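**Equipment planning, Skulmont bench cell: progress to Aug 12, 2018**

Spending stayed inside the approved line for July. Two items moved from planning to order: spare finger pads and a second set of acrylic side panels. The controller upgrade is still on hold until Bradano confirms the firmware it will support.

Work on the existing arm continues with small parts and a turned wooden bowl. The bowl is the harder case for sizing a new gripper. With the fingers down inside the rim there is little clearance left, and any wider body would limit the reach to the bottom.
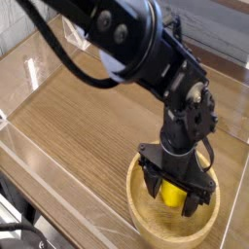

## Gripper quotes

- Plendumthorpe: parallel-jaw unit, narrow body, delivery in 8 weeks. Pads sold separately.
- Siliņa: parallel-jaw unit, wider body, delivery in 30 days. Pads included, mounting plate extra.

We favor the Plendumthorpe unit on body width. The longer delivery pushes acceptance tests into the next period but does not change the total.

## Open items

- Cable routing. A sleeve for the wrist cable is not in the budget and should be added.
- Pad stock. We ask for 8 pairs, charged to consumables.
- Release of funds for the gripper order. The Plendumthorpe quote lapses in 30 days.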